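5.3 Registering a missing person record

Only accounts with the Intake role can open a record in Hamard Casefile.

1. Select New > Missing Person. The record opens with status Draft.
2. Enter the date and time last seen. Use the 24-hour format.
3. Set Region to Atbridge or Tustidach. Region cannot be changed after step 5.
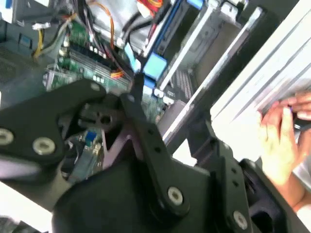

4. Attach up to 4 photographs. Files over 30 MB are rejected.
5. Select Submit. Status changes to Active.

CAUTION: Do not submit a minor's record with Public Release ticked. Releases go to media subscribers at once and cannot be recalled.

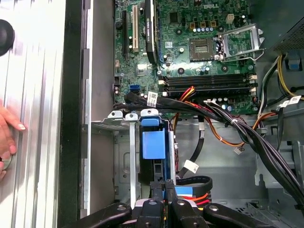
Dell desktop tower, side panel removed

5.4 Closing a record

1. Open the record and select Outcome.
2. Choose Located or Deceased - the second requires a coroner's file number.
3. Select Close.

NOTE: Closed records leave the public bulletin at the next refresh, every 23 minutes.

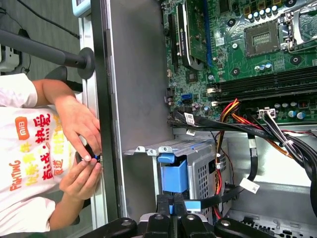

Small part held at the edge of the open case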